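Brillwood Children's Workshop
Learning Pages: A Place for Every Tool

A tool board is a flat board that holds tools and small parts where people can reach them. Some boards hang on a wall, and some stand on a bench. Workshops, schools, and kitchens all use them.

Each part of the board that holds something is called a holder. Holders come in different shapes because the things they carry have different shapes. A narrow slot suits something thin, such as a ruler. A box shape suits something thick. A bracket shaped like the letter U has two sides and a base, and it is open at the top, so an object can be lowered into it.

The board on this page is gray plastic with rounded upper corners. Its holders are gray as well, and they include narrow slots, a deep square box, and a U-shaped bracket. It is mounted on a ribbed aluminum wall. 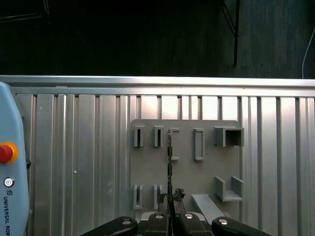 Why do people put a tool back in the same place each time?
The next person can then find it quickly. A person who knows where the scissors belong does not need to open every drawer to look for them.

The tool room at Brillwood has 56 holders on its long wall. Children who visit in July help to sort the tools at the end of each day. Every tool is wiped with a dry cloth before it is returned. Sharp tools are returned by an adult.

Try it at home
You will need an empty shoebox, 4 cardboard tubes, and glue. Ask an adult to cut the tubes to the height of the box. Stand the tubes inside the box and glue them to the bottom. Leave the glue to dry overnight. Put pencils in one tube and brushes in another, and write a label for each.

Words to know
Holder: a part that keeps an object in place.
Slot: a long, narrow opening.
Bracket: a support fixed to a wall or board.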